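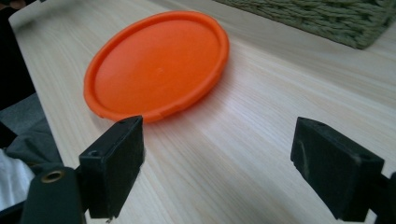

Heller Holztisch: Öl oder Hartwachs?

Drucken | Per E-Mail senden

Venkatesh Mathew
Ich habe den Küchentisch im April abgeschliffen und will ihn jetzt neu behandeln. Er soll hell bleiben. Im Baumarkt in Furnau raten sie zu Hartwachsöl von Trendex, 284 ml pro Dose. Reicht eine Dose für zwei Aufträge? Und mit welcher Körnung hört man auf?

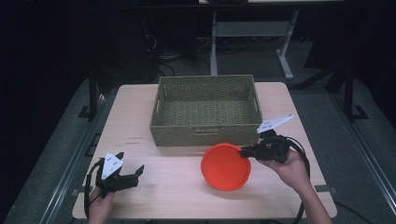
Korb und Schale auf der Tischplatte

pindov113
Körnung 180 reicht. Feiner geschliffen zieht das Öl schlecht ein. Dünn auftragen, nach 20 Minuten den Überstand abnehmen, über Nacht trocknen lassen, dann das Ganze nochmal. Farbloses Öl dunkelt helles Holz immer etwas an, wer das nicht will, nimmt eins mit
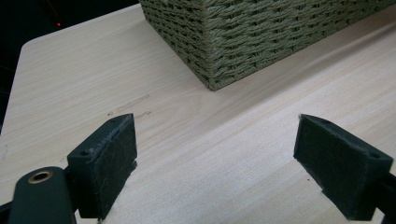
Weißpigment. Das aber vorher an der Unterseite testen. Und die Lappen danach ausgebreitet im Freien trocknen, die können sich selbst entzünden.

Shao
hab meinen nur mit seife gemacht, geht auch. muss man halt öfter wiederholen

Drucken | Per E-Mail senden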